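**Skultcombe omnibus: reading order?**

**vovex_44:** The omnibus puts the prequel novella first. Chapter 36 of book one depends on you not knowing it. Read it last. 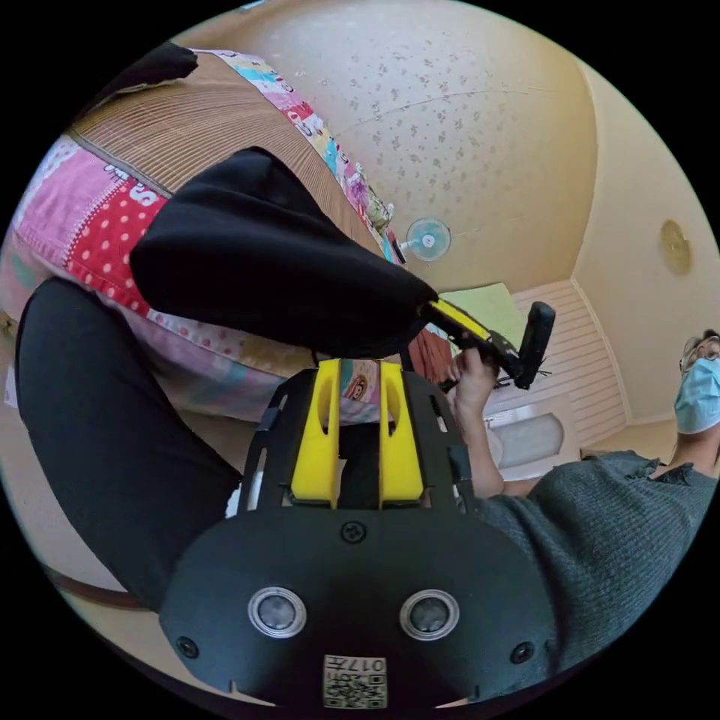 *Dark grey knit, glasses and mask*

**Nurkidier:** Disagree. Publication order has the novella second, released in January. The Kemppainen edition keeps that.

**vovex_44:** Kemppainen also cut 20 pages from it.

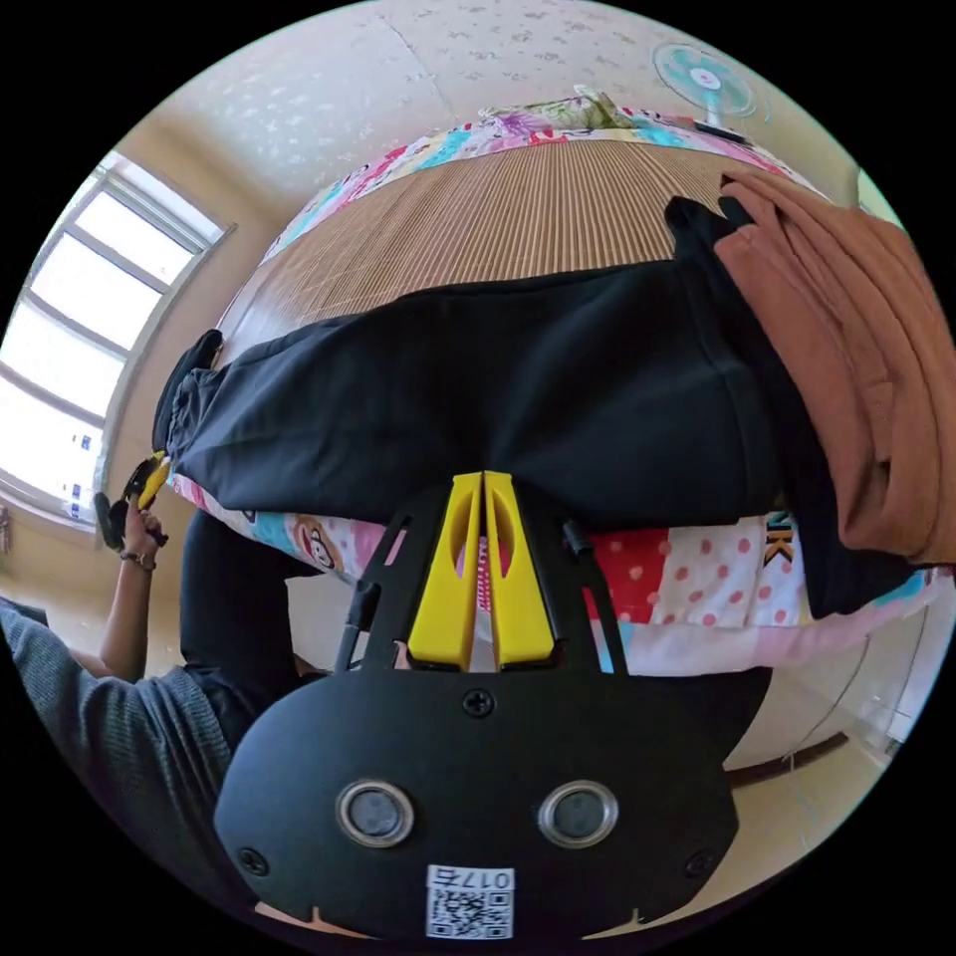 *Black trousers on the bed*

**tram40:** Appendix only, the maps. Story text is the same in both. I'd go with Nurkidier's order; the colour plates make more sense that way.

**vovex_44:** Still last for me.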